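Prultport co-op after the winter patch: is it worth coming back?

kistelraven
I played Prultport for 187 hours alone before they added the co-op mode. Last month I convinced three friends to buy it, so we are 4 people, and I want to ask if others have the same feeling as us. The harbor part is still wonderful. You arrive, the fog is there, the cranes make this terrible sound, and everybody in voice chat goes quiet. But after the second island we spend the whole evening carrying boxes. Every box must go to the warehouse, every warehouse needs fuel, and the fuel is in boxes.

In single player I accepted this, as the boxes were few and the story came between them. In co-op the game has multiplied the boxes by the number of players and the story did not grow. Is there a setting for this? I looked in the host menu and found only weather and damage.

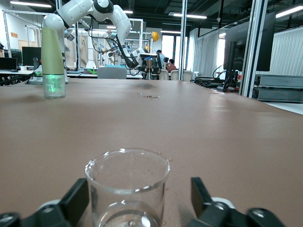
My other complaint is the save system. If the host leaves, all the others are thrown to the main menu and the last 20 minutes can be lost. For people with small children this is a real problem. One of us must stop suddenly almost every evening, and it is usually the host, me.

mossbarrel
No setting. There is a mod called Manow that lowers the cargo in co-op, but you must all install the same version or the second player falls through the pier. I used it for one whole campaign and I would not go back. Make a copy of your save folder first.

dunkel_otter
I disagree with the first post. The boxes are the game. If you remove the hauling, what do four people do in Prultport? There are not enough enemies and the puzzles are made for one person. When my group hauls cargo we talk, we make stupid routes, somebody drives the truck into the water. Those were our best evenings. I think you play it too seriously, like a job that must be finished.

kistelraven
Maybe, but I do not think it is serious to want something to happen in two hours. We also drove the truck into the water. The first time it was very funny. The fifth time we had to carry all the boxes again.

tin_parasol
Agree about the saves. The studio said in the patch notes that host change is "being looked at", and the same sentence was in the notes before those. Until then, rent a server. I use Kistico, the small plan is enough for four, and then it does not matter who goes to bed. You can move your old save there, but the island names come out wrong in the list.

dunkel_otter
Paying every month for a server because the game cannot save is exactly what we should not accept. On this one I am with the first poster.

mossbarrel
My order for a new group, if it helps:

1. Play the harbor and the first island without any mod. It is balanced well enough and the new players learn the cargo rules there.

2. Before you take the ferry, everybody installs Manow and sets cargo to the lowest value. Do it at the dock. If you do it on the ferry the crates spawn inside the passengers' cabin and you cannot open the door.

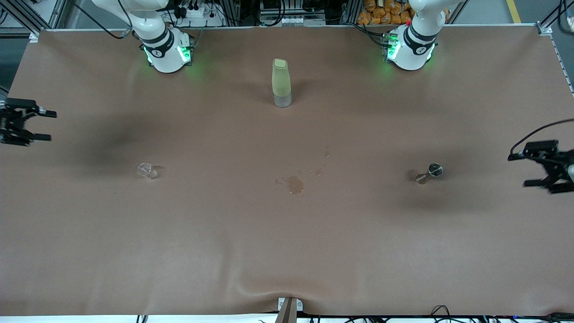
3. Skip the Vandenberghe mansion until you have the second lamp. With four people the cellar is too dark and the one who has the lamp is the only one who plays.

4. Let the player with the most stable connection be host, even if it is the one who knows the game least.

kistelraven
Thank you, this is useful. About number 3, we already went inside the mansion, and yes, I had the lamp and the other three complained for an hour. Can we leave without losing the keys?

mossbarrel
Yes. Put the keys in the chest near the kitchen stairs, then use the garden gate. If you carry them outside they disappear. It is an old bug and it was already there in single player.

fennimar
I come from the other side: I bought it for co-op only and never touched the story. My group stopped after the second island. The mod was not for us, two people play on console. So please, when you recommend Prultport to someone, say first that the fix is for PC only. I would have liked to read that before I paid.

dunkel_otter
That is fair. I still say console groups can have fun with it, but wait for a sale.

tin_parasol
Small correction to my post: Kistico needs the save to be from build 1077 or newer. If yours is older, open it once as host, save at any lighthouse and upload it after that.

kistelraven
We are on the newer build, so I will try it tonight and install the mod too. I will write again when we are out of the mansion.

Contact the moderators | Forum rules | Copyright belongs to the individual posters | Back to top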